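Home | Family News | Meeting Notes | Recipes | Old Letters | Contact

Minutes of the Summer Family Meeting, Kullside

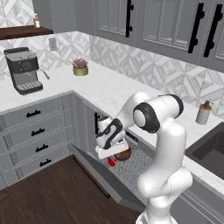 A brown bowl in an open lower cabinet.

Last updated August 11, 2022

I'm the secretary again. I lost the coin toss in April and apparently that carries over, which I'd like noted because I asked for it to be noted. Anybody who wants the short version can skip to the list of who's doing what near the bottom.

We met in the living room at Kullside, starting right after lunch and going until my aunt had to leave for choir. Present were me, my two brothers, my sister, both aunts and the uncle who doesn't like speakerphone. The Zernberg cousins were on speakerphone. My brother-in-law came in and out with the dog and didn't vote.

1. Minutes from April

I read them out loud. My older brother objected to the sentence saying he "stormed out" and said he went to move his car. We went back and forth on it for a while (my sister remembers a slammed door, my aunt remembers wind) and it now says he "left the room." Approved with that change.

2. Dad's letters

This was the big one. Everybody knows by now that we found the letters Dad wrote to Mom the year he was working in Escobar, before they were married. They were in the cedar chest under the Christmas tablecloths, tied with a shoelace. I had never heard of them. My sister had, because Mom told her when she was 14 and made her promise not to look, and she never looked! I would have looked the same afternoon.

The question was whether we read them. My younger brother said they were private when he wrote them and he doesn't see why they'd stop being private now. My older brother said Mom kept them through three moves and a flooded basement, and a person who wants a thing gone has plenty of chances to get rid of it. The aunts wanted to hear them read right then, with coffee.

I said I'd already read one. I didn't mean to bring it up that way, but it seemed worse to sit there with the pen and write down everyone else's opinion. It was the one on top and it was mostly about a landlady who wouldn't let him cook fish. He complained about her for two pages and then told Mom he'd bought a tie he couldn't afford and was going to wear it to the train when she visited. Dad, who wore the same brown cardigan to both of my graduations. I had to put it down for a bit after that.

There was some quiet. Then my uncle said he remembered the tie. He says it was green and it was awful.

Decided: my sister reads them all first, since she's the one who kept the promise. Anything she thinks is just between the two of them gets put in an envelope and sealed. Everything else gets scanned and shared. The sealed envelope stays shut until 2042, when the youngest grandkid will be old enough to decide what to do with it and the rest of us will be too tired to argue. My younger brother voted no, and said he'd go along with it.

3. Scanning and the family book

The cousins got a quote from Fulteo, the print place near them, for scanning the letters and the photo albums and making a book out of it. It comes to $785 with the cloth cover. My older brother thinks we could do it with a phone and a sunny window. My sister asked if he was volunteering and he said he was just saying it could be done.

Fulteo needs the pictures out of the sticky albums before they'll take them. Dental floss works for getting behind them, according to one of the cousins, and you go slow at the corners. If a picture won't come loose, leave it where it is and send the page.

Approved. We're splitting the cost by household. I'll email the amounts.

4. What goes in the book

We each agreed to write something about Dad, and it doesn't have to be long. My aunt asked if it had to be nice and there was a discussion. I think the fair summary is: true, and something you'd have said with him in the room. He could take a lot of teasing. He did not like being called "sweet," and he'd have hated a whole book of it.

Stories already claimed, so please don't do these: the canoe, the time he drove to Zernberg for a wedding a week early, the radio he fixed every winter, and him crying at the swim meet. The swim meet is mine. I've been carrying it around since I was nine and I'm not giving it up.

Nobody has taken the year he and my older brother didn't speak. I said somebody probably should. My older brother said he'd think about it, and then he asked what was for supper. I'm leaving that in the minutes because he read this over my shoulder and didn't ask me to take it out.

5. The cardigan

Both brothers want it. Tabled.

6. Mom

She's staying put at Kullside and she's fine, and she wanted it in the minutes that she is not an agenda item. She went to the neighbor's for the whole meeting on purpose. When we told her about the letters afterward she laughed and said we'd find them pretty dull, and then she asked for the one about the landlady and took it upstairs with her. So your secretary's count of the letters in the box is going to be off, and I don't intend to chase it.

She did say it's her shoelace and she'd like it back.

Who's doing what

My sister reads the letters and sorts them.
The cousins book the job with Fulteo and tell us when they need everything.
Aunts write names on the backs of the photos they recognize, in pencil please.
My younger brother finds an envelope that will last.
My older brother is thinking about it.
I type this up and send out the bills.

Next meeting will be after the holidays, same place. We ran out of coffee at item 4, so someone besides me should bring some.

Comments

From the Zernberg kitchen: We could only hear half of this on the phone so thank you for typing it up. We'd like it known that the wedding was not a week early, it was five days, and he slept on our couch and fixed the screen door while he waited.

Your aunt: It was wind.

Uncle: Tie was more of a pea green. I have a snapshot of it somewhere and will look in the garage.

Your sister: Up to the second Escobar winter. I've sealed one so far. The rest of you are going to love the part about the bicycle.

Big brother: OK I'll write it. Don't rush me.

Older posts | Newer posts | Back to Meeting Notes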